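# Cleaning a stone-look vanity without buying a shelf of products

*22 July 2024*

I distrust most bathroom cleaning advice. It tends to come from people selling a spray, and the spray tends to be mostly water. What follows is the routine I use on a small vanity with a marble-patterned top and a white rectangular basin. It takes longer to read than to do.

You need:

- 2 microfiber cloths, one damp, one dry
- a mild dish soap
- an old soft toothbrush (not one from the mug)
- a bowl of warm water

I tried the Vustent stone polish in January because the label promised a "sealed shine." I paid for 375 ml of it and couldn't tell the treated half of the counter from the other half. The bottle went under the sink. Grustberg makes a cheaper one that smells better and did just as little for me.

## Before you start: vinegar

Half the internet tells you to pour vinegar on everything. If your top is real marble, acid will etch it, and etching doesn't wipe off. If it's a printed or engineered surface you may get away with it, but plenty of people can't say for certain which they own. Dish soap is safe on both, so I skip the gamble.

## 1. Decide what lives on the counter

Move everything off first. Wiping around a mug is how you get a ring. Then be strict about what comes back. Toothbrushes, yes. Flowers are optional, and a vase close to the faucet will get splashed whatever the decorating sites say.

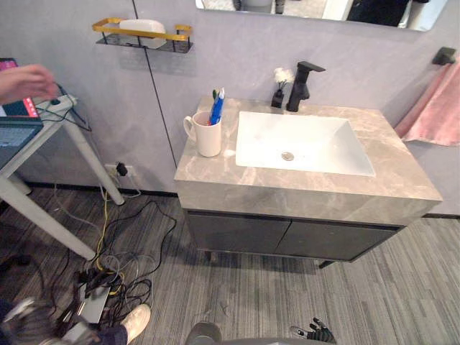 *Mug on the left, flowers beside the faucet, towel on its hook.*

Toothbrushes do fine standing upright in a plain mug. I have read that you need a ventilated holder with a drip tray, and Lidside will sell you one in any color. A mug can be rinsed in ten seconds. Do that every time you clean, and look at the bottom of it, where the chalky sludge collects.

## 2. Wipe the counter, back to front

Start at the wall and pull toward yourself. Use the damp cloth with one drop of soap. More soap means more rinsing, and dried soap film is what people mistake for "dull stone." Go down over the front edge too, since toothpaste runs there and a veined pattern hides it well.

Dry straight away with the second cloth. If you only adopt one step from this page, I'd pick this one.

## 3. Faucet

Matte black shows limescale much more than chrome does, despite the claims on the box. No scouring pads and no powder. Soapy cloth, toothbrush around the base, rinse, dry. If the scale is thick, lay a warm wet cloth over it while you do the basin and come back.

## 4. Basin

Work from the sides down to the drain. The corners of a rectangular basin hold more grime than a round one ever would, and I have yet to see a showroom mention it. Use the toothbrush in the corners and around the metal rim of the drain. Rinse with the tap running slowly. 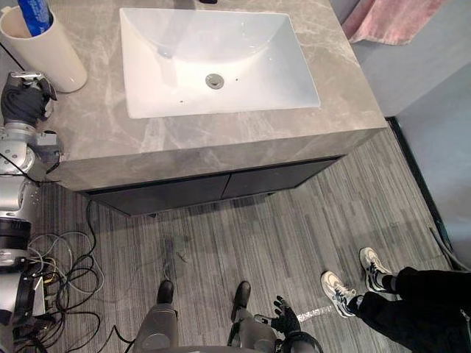
*The basin and drain from above, with the cup on the counter and the towel to the right.*

Baking soda is all right for a stain on the white part. Keep it off the stone and off the black finish. Baking soda and vinegar together will fizz and then leave you with salty water.

## 5. Doors and floor

Flat dark doors collect fingerprints near the seam. Damp cloth, then dry, top to bottom. Finish with the floor, including the gap under the cabinet if yours is raised. A dry cloth wrapped around a ruler reaches in there. I own the Oh slim duster as well and the ruler is better.

Hang the towel where it can dry, put the mug back, and leave the polish where it is.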